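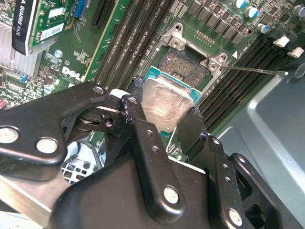
Couldn't you just teach it the one motherboard and be done, a customer at Bostus wanted to know, and I get some version of that question every month. Fair enough too! The trouble is that the next machine along the bench is never quite the same board, and a CPU socket is a rotten place to be guessing.

So, hello - we're Nidosby, and we write the software that tells a robot where its fingers are and what to do next. We don't build arms. We build the bit in the middle: perception, the motion planner, and a stack of tooling I'm far too fond of (ask me about the log viewer, I dare you).

I started the company in a rented unit with a secondhand desk and a planner that took 84 seconds to think about a single move. Ten of us work here now - well, 10 if you count me, and I mostly answer emails these days. The first proper release of Panden, our control package, went out on 3/27/22, and I still have the mug.

Most of our work is in computer repair and refurbishing. Processors, memory, cards, the fiddly stuff that goes inside a case with metal walls on every side. Panden looks at the part in the grip, works out how it's tilted, finds the socket and plans a path that keeps clear of the retention lever. Our Rácz module looks after the last little stretch, where you want to go by feel and keep the force low.

Every change we make gets run against 392 recorded attempts before it goes near real hardware. It's slow, and the office gets pretty grumpy waiting for it, but I wouldn't ship without it.

We'll be taking on new pilot sites in November. If you've got a bench full of odd machines, send us a note and tell us which board gives you the most grief.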